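Gasthorpe Business School Community Help
Executive and Part-Time Programs

Can I switch from the part-time MBA to the executive MBA after the first term?

Posted by Tivwood_applicant

I have been admitted to the part-time MBA at the Tivwood campus. Since I applied, my employer has offered to cover part of the tuition, on the condition that I enroll in the executive program instead. The offer letter must be signed before the end of May, and the executive intake does not open until after that. Would the school allow me to begin in the part-time program and transfer later? I would also like to know whether credits already earned would count, and whether the admissions test would have to be taken again.

Nevzat Güneş

A transfer between the two programs is permitted once, and only at the end of a completed term. The request is made on the program change form, which must reach the registry no later than 30 days before the executive intake begins. Requests received after that point are held for the next intake.

Up to 6 credits may be carried across. These must come from the shared core, namely accounting, economics and organizational behavior. Electives taken in the part-time program do not transfer, and students who expect to move are advised to leave them until later.
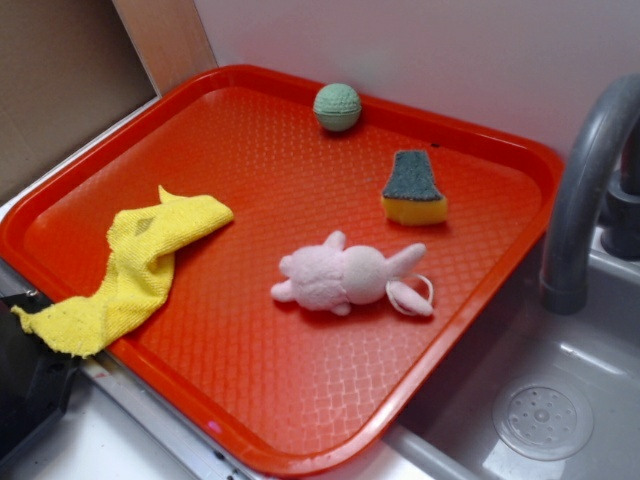 The admissions test is not repeated. The executive program does, however, require an interview and a letter of support from the employer, and neither is waived for current students. The letter should state plainly how much leave will be granted for the residential weeks at Hurbridge. A letter that speaks only of tuition will be returned.

With regard to the deadline in May, applicants may ask for a written extension of the offer. Such requests are considered individually - early ones are easier to grant.

Gökçe

I made this change last year and can confirm the above. Please note that the fee difference is billed in full at the time of transfer. My employer had budgeted for two installments, and the matter took several weeks to settle. My executive class had 49 students, so places do run short.

former_student_53

I believe it depends on the campus. Please contact the registry.

Related items
Deferring an offer of admission
Employer sponsorship: which form is required?
Residential weeks at Hurbridge - dates and lodging
Core course waivers for certified accountants
Parking at the Tivwood campus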